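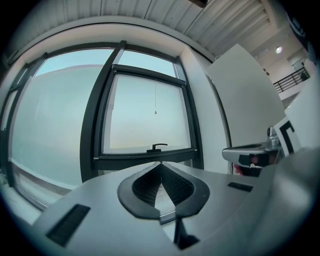
3 min read

May 30, 2022 – Cloltville, window notes

Back to the window question. Tanabe's position is that the wide fixed pane is fine and all the trouble comes from the sash that opens. I'm not convinced. The draft readings we have are from one evening, 8 of them, and 3 were taken with the door propped open. I wouldn't hang a repair on that.

The Brustotwood leaflet says their seal strip cuts air leakage by 60 percent. Compared with what? No test method given, no frame type. Dark frames get hot on a sunny day and I'd like to see how the strip holds up in August before anyone orders over 200 feet of it.

Frosted glass in the sash: Jestus want to swap it for clear and say the room will be brighter. Maybe. The fixed pane already does most of the work – I'd guess we won't notice.

To do: repeat the readings with the door shut, smoke pencil along the upright between pane and sash, then the hinge side. Check the handle pulls the sash in tight. Ask for the leakage test, in writing.

No order until then.

2 shares · 0 comments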